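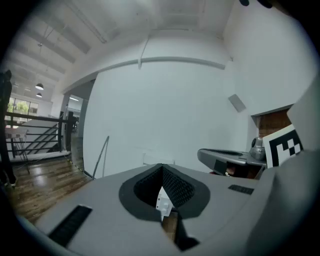

Limewash should never be called a paint at all, one reader wrote in after the first version of this article, as it soaks into a wall and turns to stone there. The point is a fair one, and a lovely one too, although most builders and shopkeepers go on calling it paint and this article does the same now and then.

Limewash

Limewash (also whitewash, lime paint or, in the Cledisside hills, simply "the white") is a thin coating made from slaked lime and water. It is brushed on to stone, brick, earth or lime plaster, indoors and out, and hardens slowly by taking in carbon dioxide from the air. It is one of the oldest wall finishes still in everyday use, and one of the cheapest.

How it is made

Limestone or chalk is burned in a kiln until it becomes quicklime. Water is then added in a step known as slaking, which gives off a startling amount of heat – enough to make the mix boil and spit. The result is left to settle into lime putty. Putty keeps for years under a layer of water, and many people who use it will tell you that old putty is smoother and easier to work.

For limewash, the putty is thinned until it is close to the thickness of milk, then sieved. Tallow or linseed oil was often added for outside walls to help shed the rain. Oil should be used sparingly, as too much stops later coats from soaking in.

Lime is caustic and can badly harm the eyes. Goggles and gloves are needed at every stage, brushing included.

Putting it on

The wall is brushed clean and dampened first. A dry wall sucks the water out of the coat too quickly and leaves a dusty surface that rubs off on sleeves. Each coat goes on very thinly with a wide brush and looks almost see-through while wet. Beginners nearly always panic at this stage and put on more! By the next day it has turned white, and the change is a real pleasure to watch.

New plaster may need as many as 6 coats. A wall that has been limewashed before can often be freshened with one or two. Work is best done in mild, damp weather, out of strong sun and well clear of frost.

Colour

Plain limewash is white, but a soft, slightly uneven white that changes with the light through the day. Earth pigments such as ochre, umber and iron red stand up well to the lime, while many plant dyes fade or turn brown. The colour dries much paler than it looks in the bucket, so test patches are a must, and it is wise to mix enough for the whole room in one go. Matching a second batch is very hard.

Drundemmont is known for a warm buff made with a sandy clay from the stream banks below the town. The recipe varied from street to street, and on older houses several shades can be found one under another, like rings in a tree.

Limewash in Cledisside

Cledisside had its own kilns from early on, and the ruins of 7 of them can still be found along the Sang, the small river that drains the valley. Houses were whitened every July, after the hay was in, and families commonly did the byre and the dairy at the same time.

A survey of the valley recorded 2587 buildings with at least one limewashed wall, barns and garden walls among them. In some kitchens the layers had built up so thickly that the corners had gone quite round. The custom thinned out when ready-mixed emulsion reached the shops, and for 20 years lime putty could not be bought locally at all. It came back when the Skilar works began slaking again in an old dairy, selling by the tub.

Problems and repair

Limewash will not stick to gloss, emulsion or gypsum plaster that has been sealed. Flaking is usually a sign of coats that were too thick, or of modern paint hidden beneath. Loose material is brushed off, the patch is dampened, and thin coats are built up again. Chalking, where white powder comes off on the hand, generally means the wall dried too fast.

See also: distemper, lime mortar, lime putty, milk paint, quicklime

Last revised 10/10/2026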